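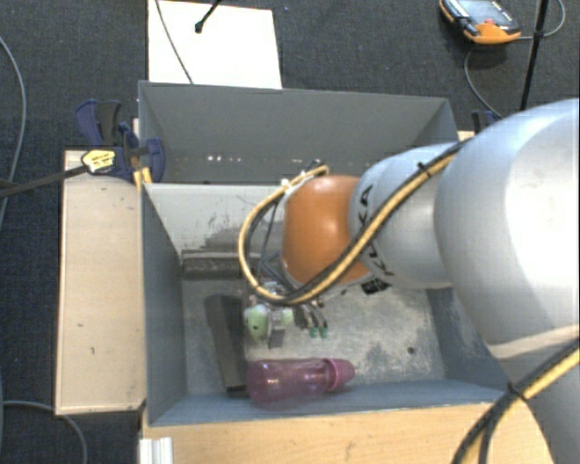
Chapter 6: What the Arm Really Costs

Books > Workshop Automation > Part Two: Planning and Buying > Chapter 6

I got my first equipment budget wrong by nearly 60 per cent, and I'd like you to do better. The arm was fine. I had a proper quote for the arm, I'd haggled over it, and I was very pleased with myself. What I hadn't priced was everything that has to sit next to an arm before it can pick a bottle out of a bin.

So we're going to start this chapter with the dull stuff, because that's where my money went! Take clamps. A bin that shifts when the gripper brushes the wall is no use to anyone, so you hold it down, and a decent bar clamp with soft pads costs more than you'd think (and you will want more than one). Then there are cable ties, spare cables, a bit of board to pack out a gap, and a tabletop you don't mind putting marks on. At Clesell, where I did my first two installations, all of this came out of a pot called "sundries". By October the pot was empty and I was buying cable ties with my own card.

The full list from the second of those jobs is in Table 6.1, and the small parts alone came to £1,229. I've left the prices as I paid them. Yours will be different, but look at the number of lines before you look at the totals.

Next, the gripper. Suppliers love to quote an arm by itself, and it's easy to nod along and forget that it arrives with nothing on the end. Tukby wanted £2,654 for the gripper I needed, and Stelten came in £354 cheaper with a longer wait for replacement fingertips. I went with Stelten and regretted it for most of a spring. Fingertips wear, bins get scraped, and cables that bend all day need changing sooner or later. Put a yearly figure beside every one of these now, while you still have somebody's attention and a blank spreadsheet.

Styliani Pappas taught me a habit I still use. Before she signs anything she stands at the bench with the handheld control in her hand and asks what she'd have to go and fetch if the job started that minute. Whatever she has to fetch goes in the budget. I've tried cleverer methods, including a very handsome planning form from Ahmadpour, and I keep coming back to hers.

We'll work through three budgets in this chapter: a single arm on a bench, a pair sharing one bin, and a small line. Have a pencil ready for the first, as I've left the spares column blank for you to fill in. Section 6.1 begins with floor space and where to put the cables.

Get our newsletter: new chapters and worksheets by email. You can unsubscribe whenever you like.

Contact us | Copyright, all rights reserved | Back to top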